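Why do hairbrushes have bristles?

Have you ever woken up with hair that looks as if a bird moved in overnight? Brilliant! You are the perfect person to read this page, because we are going to find out how tangles happen and how a simple brush sorts them out.

Let's start with the hair itself. One hair looks as smooth as a piece of thread, but if you put it under a strong microscope you would get a surprise. The outside is covered in tiny flat scales, a bit like the tiles on a roof! They overlap each other and they all point the same way, from your head down towards the tips.

Try this. Take one long hair (ask a grown-up with long hair if yours is short) and hold it at the root end. Slide your finger and thumb along it towards the tip. Now go back the other way. Can you feel that it's a little bit rougher? Those are the edges of the scales catching on your skin.

When you roll about on your pillow, or run down a hill in the wind, your hairs rub against each other in all directions. The scales catch, the hairs loop round one another, and after a while you have a knot. Curly hair can tangle more easily than straight hair as it has so many lovely bends in it.

Now for the brush! A hairbrush has two main parts, the handle and the head. The handle is for holding and the head is where the bristles grow out, in rows or in little tufts. Each bristle slips in between your hairs and pushes them apart, so they end up lying side by side again. Lots of bristles share the job, so no single one has to pull very hard. That's clever, isn't it?

Some brushes have a round head, some are wide and flat like a paddle, and some are long and thin. The bristles can be short or tall, stiff or bendy. Next time you see a hairbrush, have a good look at its shape.
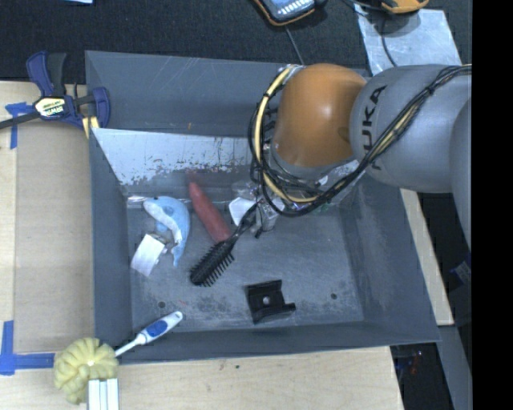
Which end of my hair should I brush first?

Start at the tips. Brush out the last few centimetres, then move up a bit and brush down again, and keep going until you reach the top. If you start at the top you push all the little knots together into one giant one, and that hurts!

Brushing does another job too. Your skin makes a natural oil called sebum (say it "see-bum", and yes, you may giggle). It comes out near the roots, and a brush with soft, close bristles helps to carry it down the hair. The oil keeps the hair bendy and shiny.

When Year 3 at Sernby School tried this topic in April, they made a tangle tester out of wool. You can do it at home:

Cut 23 pieces of wool, each as long as your arm. Tie them together at one end and tape that end to a table. Scrunch the loose part up in your hands and rub it for two minutes. Then try to untangle it, first with your fingers and then with an old brush. Which was quicker? Make another bundle and brush that one from the top down. What happened to the knots?

One more thing before you go. Brushes need cleaning as well! Pull out the old hairs, swish the bristles in warm water with a drop of shampoo, rinse them and leave the brush to dry with its bristles facing down.

Written by Doina Gashi

Comments (3)

brollness_mum: We did the wool test with 3 children and one very interested cat. The bundle brushed from the top was a disaster, they loved it.

Kalliopi Kneževič: My class wanted to know if animal hair has scales too. Could you do a page on that?

Doina Gashi: It does, Kalliopi! Sheep's wool has them and they help it turn into felt. I'll put it on my list.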